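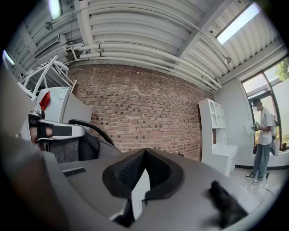 Email subject lines are where I want to start, because they're the cheapest thing you can fix this week. Keep yours under 45 characters and put the real news first. Say you're selling a white machine with a red fin-shaped piece sticking out at an angle — put the red fin in the subject line! Folks remember one odd detail far better than "Our March newsletter."

For your homework list, pretend you're writing for Hutero (1,036 subscribers, mostly asleep). Draft 5 subject lines, then cut the 3 you like least and send me the rest.

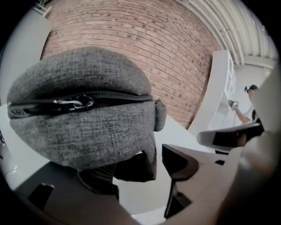
Gray case with a black zipper.

Next up is timing. I'm a morning sender myself, but test it on your own list — Cireo and Trummer sell to very different crowds, so don't copy one for the other.
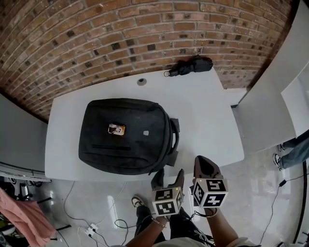

How often should a small shop email its list?
Twice a month is plenty to start with, and you can add more once people are clicking.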